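Questions about our bread baskets

Which breads are in the small basket?
The Isell basket has one braided roll and one knotted bun. If you want two of the same kind, please write it in the order note.

How long do they stay fresh?
Best is the same day. After that, keep them in a cloth bag and warm them in the oven for a few minutes. Please do not put them in the fridge, they become hard very quickly.
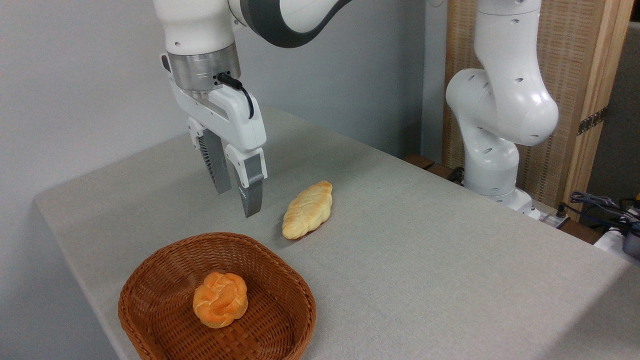 Freezing is also possible - we do it at home. Wrap each piece separately and eat it before one month has passed.

Can I keep the basket?
Yes, it is included in the price. Wipe it with a damp cloth only. If you bring it back to our Liltard shop, you receive 75 pence off the next order.

Do you make large orders?
We can prepare up to 22 baskets for one day. For more than 22, write to Zixuan Wei at least one week before. In June we are often full.

Are the breads suitable for allergies?
No, all our dough has wheat and egg, and we have only one kitchen.

Last changed: 20/01/2018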